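1月30日 工作记录：Drultex 釉面热震与茶渍附着

接上次的问题：Drultex 透明釉在深色坯上出现的细裂，到底是釉坯膨胀系数不匹配，还是降温段走得太快。上次把两个变量一起动了，数据没法用，这次只动降温段，坯料、釉浆批次、施釉方式全部不变。

试样编号沿用旧规则，A 组为原曲线，B 组为慢降曲线。每组12件，均为直筒小杯，不带把，便于在水浴架上竖放。素烧后过筛擦灰，浸釉，釉浆搅拌后静置再用，表面气泡用羊毛刷扫掉。底足擦净。Edin Popescu 负责装窑，A、B 两组分两窑烧，窑位尽量对应，顶层不放样。

热震步骤：
烘箱保温，取出后直接入20℃水，停留后取出擦干，涂墨水，擦去浮色，侧光下看裂纹。每循环一次记一次，出现贯穿口沿的裂纹即停。最多做14个循环。

结果：
A 组在前几个循环内就有网裂，集中在杯身下三分之一，也就是浸釉时积釉的位置。口沿附近反而干净。
B 组裂纹出现得晚，形态也不同，多为单条斜裂，没有成网。B-7 做满14个循环没有看到墨线，切开后断面也未见。
B-3 第一个循环就裂，检查发现底足有旧伤，应为素烧前磕碰，不计入。

初步看法：降温段有影响，但不能解释全部。积釉处先裂，说明釉层厚度至少同样重要。Silvia Hájek 的意见是先把釉浆比重往下调，再谈膨胀系数，我同意。膨胀仪排队太长，先用厚度做筛选更省时间。

厚度测量：切片后在显微镜下量，每件取上、中、下三处。A 组下部最厚一处219微米，明显偏高，对应的正是最早成网的那件。B 组厚度分布与 A 组接近，所以两组之间的差异仍归到降温曲线上，组内差异归到厚度上。这个划分目前够用。

茶渍部分：
浓红茶浸泡过夜，倒掉，清水冲，不用洗洁剂，自然晾干后看内壁。无裂纹的釉面冲洗后基本不留色。有裂纹的，茶色沿裂纹渗入，冲不掉，用 Vutent 粉末清洗剂泡过之后变浅，但线条还在。这和使用者反映的“杯子里洗不干净的细线”是同一回事，属于釉裂，不是清洁问题。回复 Vornia 时按这个口径写。

补一条外壁的观察方法。白釉和浅色釉外壁的裂纹在墨水之前几乎看不出，深色釉靠侧光可以。以后深浅两类分开记录，不要混在同一张表里。

杯垫的事也在这里记一下。Vornia 问热杯直接放冷石面会不会造成底足开裂。底足无釉，接触面只有一圈，局部温差比水浴小得多，按道理风险低，但没有数据。垫木质杯垫可以减小这部分温差，代价是底部潮气散得慢，无釉底足吸水后容易发霉印。两边都要测。

灰色石纹台面。
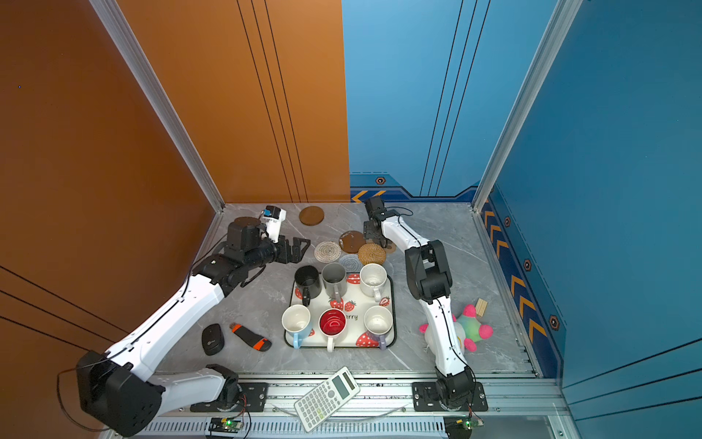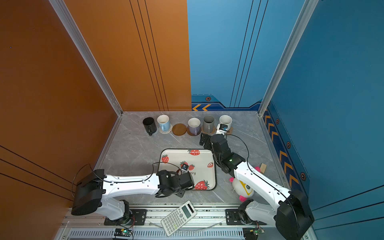 底足测试暂定方案：热水注满，分别放在石面、木垫、织物垫上，底足内外各贴一支热电偶，记录前两分钟温差曲线。热电偶胶用耐温的那种，上次的胶遇热就松，曲线后半段全是假的。杯子先称干重，测完再称，顺带得到吸水量。

吸水率另做一组，煮沸法，只用未施釉的底足碎片。如果坯体吸水偏高，釉裂还可能有后期吸湿膨胀的成分，那样单靠烧后立即做的热震就不够，需要留样放置，到5月再测一次。B 组剩余试样不要丢，装盒，写清窑次，放干燥柜下层。

釉浆调整：
先做比重往下一档和两档的，各上一窑，降温用 B 曲线。浸釉时间不变。Jadoon 那批增稠剂暂时不加，它会影响挂釉厚度，加了又成了两个变量。
浸釉后倒置控釉，让积釉位置移到口沿一侧，另做几件对照。口沿积釉会有流挂，外观可能过不了，只看裂纹，不看外观。

待办：
Edin 核对两窑的测温环，B 窑上层读数偏低，确认是窑位还是环的问题。
Silvia 要墨水涂前涂后的对照照片，侧光角度固定下来再拍，之前的几张角度不一致，没法并排比较。
水浴温度计重新校一下，循环做到后面水温有上升，需要换水或加大水量。
切片机锯片该换，B-7 断面边缘有崩口，影响厚度读数，重磨后再量。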